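# How does the internet get down a cable?

I've got a drawer in my desk that my family calls the spaghetti drawer. There's no spaghetti in it (I checked, I was hungry). It's full of cables — grey ones, blue ones, a very long yellow one that has tied itself to a pair of headphones. Most of them are network cables, and today I want to tell you what they do.

You probably use Wi-Fi at home, which sends messages through the air using radio waves. A network cable does the same job, only the messages travel along metal wires. People call it an Ethernet cable. I like saying that word. Ee-ther-net!

## What's inside the cable?

If you sliced through a network cable you'd find eight thin copper wires, each in its own coloured plastic coat. (Please don't slice through one. Somebody in your house is probably using it.) The wires are twisted together in pairs, a bit like plaits. The twisting helps to stop electrical fuzz from other wires getting mixed up with your message.

And what is the message? Well, everything you do online gets turned into ones and zeros. A photo of your hamster is ones and zeros. So is a song, and so is your gran waving at you on a video call. The computer chops them into little parcels called packets, and each packet has an address on it, just like a real parcel. Off they go down the copper as tiny electrical signals, unbelievably fast.

## The clicky bit

At each end of the cable there's a see-through plastic plug with a springy little tab. The hole it goes into is called a port, or sometimes a jack. It's nearly square, with a small notch for the tab, so the plug only fits one way up. Push it in and you hear a click. That click is one of my favourite noises.

To take it out again, you squeeze the tab and pull gently on the plug. Don't yank the cable! I yanked one when I was younger and the tab snapped off, and after that it fell out every time someone walked past.
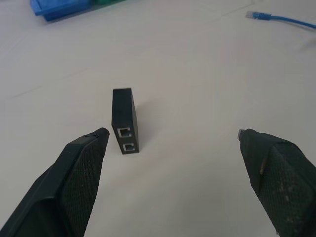

Some gadgets have just one port and some have a whole row of them. When I was at school in Nustby, our computer room had a big metal cupboard with 47 ports in it, and I was never allowed to touch a single one.

Lots of ports together often means you're looking at a switch. A switch is like a very quick postal worker. A packet comes in at one port, the switch reads the address and sends it out of the right one. There are simpler boxes too, called couplers, which just join one cable to another so it can reach further. They don't read any addresses at all.

## Have a look at home

Ask a grown-up to show you where the internet box lives in your house. See if you can find:

- a port with nothing plugged into it
- a port with a cable in it
- a little light that blinks

On many boxes, a blinking light next to a port means packets are whizzing through. Just look, though, and leave everything plugged in, or you might be very unpopular at film time.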